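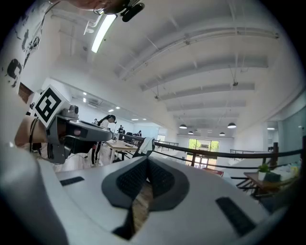

Recording your first demonstrations with a pair of hand-held grippers

If you have never taught a robot anything before, welcome! The good news is that the teaching part feels a lot like showing a new roommate where the cups go. You hold a gripper in each hand, you do the chore, and the recording of what you did becomes the lesson. The less good news is that a robot will copy your bad habits along with your good ones, so it pays to slow down and set things up properly. I'll go through it the way Sibel Akyol taught me, with a few extra notes from my own muddles.

Before you pick anything up

Choose one small task. For the Climcombe set we started with folding a hand towel in half and putting it in a tray, and even that turned out to have more steps in it than I expected. Write the task down in one sentence and tape it up where you can see it. "Fold the towel once, short edge to short edge, and lay it in the tray" is a good sentence. "Tidy the towels" will get you a different towel every time.

Clear the table of everything that doesn't belong to the task. Coffee especially, please.

Check that both grippers are charged or plugged in, that the storage has room, and that the lenses are clean. I wipe mine with a glasses cloth every morning and again after lunch. If your grippers carry marker blocks, wipe those too, and make sure they sit firmly. A marker that wobbles will spoil the position tracking and you may not notice until the evening. Any cables should hang in a loose loop with enough slack for your longest reach, so try the longest reach now, before you record.

Starting the session

1. Stand where you will stand for the whole session, feet comfortable, shoulders down.
2. Hold the grippers out in front of you, noses pointing forward, and look at the live view. Both should be sharp and bright enough to read.
3. Turn slowly from left to right and back again. This gives the tracking software a good look at the room, and it likes a room with plenty going on in it (desks, lamps, railings, lettering on a wall). Blank walls are much harder for it.
4. Bring the grippers back over the table and hold still for a slow breath.
5. Start recording, and do the task.

How to move

Slower than you want to, but without stopping. Think of pouring soup for someone you like. If you pause to think, the robot learns to pause there too, and it has no idea why. Close the gripper fully around the cloth before you lift, and open it fully when you let go; half-open fingers are the most common thing I have to send back to people.

Try not to use anything the robot doesn't have. No nudging with an elbow, no holding the tray steady with your hip. I did this for an entire Monday and Margaux Brunet very kindly went through the recordings with me and threw nearly all of them out.

If you drop something, finish the recording and mark it as a drop. We keep those in a separate folder.

How many do you need?

For the towel task we recorded 800 and kept going until the results leveled off. Work in batches of 8, then put the grippers down and shake out your wrists. Move the tray a little between batches, and swap the towel for another color now and then.

At the end of the day, copy everything over, play back the first and last recording of each batch, and note anything odd next to the batch number. Then put the grippers on charge for the morning.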